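Wolstead Drawer Task FAQ: House Rules for Home-Furniture Sessions

Last updated 2021-01-18

Welcome! These are the questions we get most from teams running drawer and cabinet sessions under the Wolstead rules. If you're new, read the first three before you power anything up. The rest can wait until you've had some fun.

Who has to follow these rules?
Every team working at the Pleltport and Clinbridge rooms, and visiting teams too. Villanueva joins in February, and we can't wait to compare notes.

What counts as "open"?
A drawer is open when its back wall is in view from the front and the drawer still sits on its runners. Stop there. Pulling farther gets you nothing extra on the score sheet, and old furniture really doesn't like it.
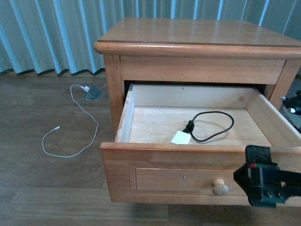
Nightstand drawer pulled well out, gripper at the right end of the front, adapter and cable inside.

Can we leave things in the drawer?
Yes, please do! Real drawers have stuff in them. Chargers, cables and adapters are all welcome as long as nothing is plugged into the wall and nothing hangs over the drawer front. Write down what went in before the first run. Glass, liquids and loose batteries stay out.

What about cables on the floor?
Floor cables are allowed, but keep them out of the robot's drive path and note them on the setup sheet. If a wheel touches one, the run is void.

Do we grip the knob or the edge?
Either one is fine, and we love seeing both. Pick one before the run starts and log it. For a knob, close on it from two opposite sides and keep the fingertips off the drawer face. For an edge hold, use a padded surface wherever the gripper meets the wood.
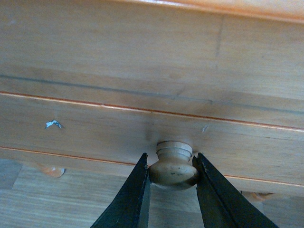
How hard may we pull?
The limit is 67 newtons, measured along the drawer's line of travel. If the drawer sticks, back off, wait 15 seconds and try once more. A second stick ends the run - log it as a jam and check the runners by hand with the arm stopped.

Are marks on the furniture a problem?
Small specks, scratches and bits of old tape are fine. Write them on the wear sheet before you begin so a new mark is easy to spot. Splinters or a wobbly knob mean the piece comes out of use until it's fixed.

Where can we see past runs?
The shared log has 3,297 entries so far, jams included, and it makes great reading. Ask your room lead for access.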